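# Living With Less on the Meter: Electricity Habits in Shared Student Housing

Term project, November 2022

I should start by admitting that I chose this topic because of a bill. When the electric bill for our building in Nerbridge came in the fall, there was so much grumbling in the hallway that I began to wonder where all that power was going, and whether any of us had the faintest idea. My grandmother used to go from room to room switching off lamps behind us, and I think I inherited a little of that from her (my roommates would say more than a little!).

## What I set out to do

The plan was simple enough. I wanted to find out what students in shared housing believe uses the most electricity, and then compare those beliefs with real meter readings. I worked in two buildings, one here in Nerbridge and one over in Sanness, where a friend kindly let me bother everyone on her floor.

I took the meter readings morning and evening and wrote them in a notebook, and later typed them into a spreadsheet I named Orby, for reasons that made sense at midnight. I also asked people to keep a diary of their chores, such as cooking, laundry, showers and cleaning floors, so that I could line up the busy hours with the jumps on the meter. 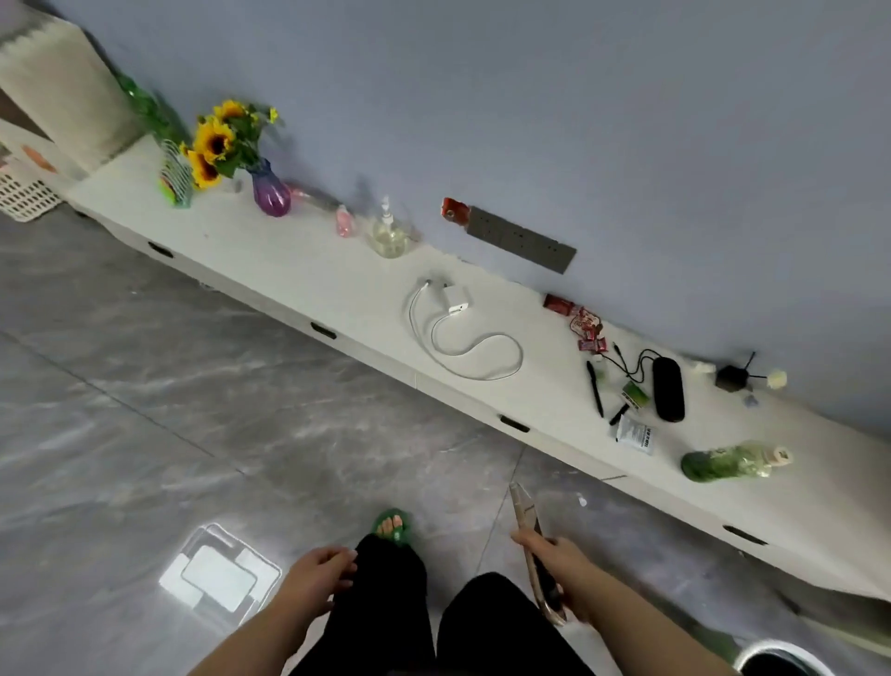 The diaries turned out messier than I had hoped. Some people wrote lovely long entries with times and even small drawings, and others handed me a page that said "cooked, slept" for the whole week. I kept them all, since a thin diary still told me which evenings a person was home.

## What the readings showed

Over the month, the Nerbridge building used 2,106 kilowatt-hours and the Sanness apartment floor used 651. These can't be compared directly, as one is a whole building and the other a single floor, and I was slow to realize how much that would limit me. What I could compare was the shape of the day. Both places had a long hump in the evening, beginning when people came home and started supper, and a smaller one in the morning that was mostly kettles and hair dryers.

Almost everyone I asked put phone chargers near the top of their list. I would have done the same before I began. 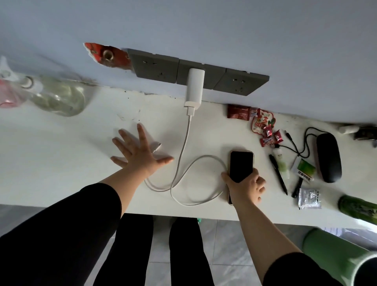 *Charging a phone at a desk outlet.*

A phone is a small thing to feed, though, next to anything that makes heat. The old space heater I tested was rated at 700 watts on its low setting, and one evening of that would cover a phone for months. When I explained this at the supper table, people were quite put out, as several had been faithfully unplugging their chargers every morning and then leaving the heater on while they went to class.

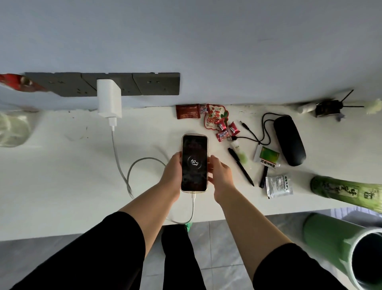
I don't want to make fun of anybody for this. We think about the things we touch all day long, and a heater sits in the corner and gets forgotten. The water heater is worse still, tucked away in a closet where none of us had ever looked at it.

## Problems along the way

I missed 2 evening readings in Sanness when the bus didn't run, and I left those spaces blank. The weather also turned cold halfway through, so I can't say how much of the later rise was habit and how much was just November. If I did this again I would start in September and borrow a plug-in meter for the kitchen, where I had to rely on the labels on the appliances.

## Still to do

I'd like to go back to Sanness in the spring with the same notebook and the same questions. The folks there have already asked me to bring their half of the results, along with more of the ginger cookies.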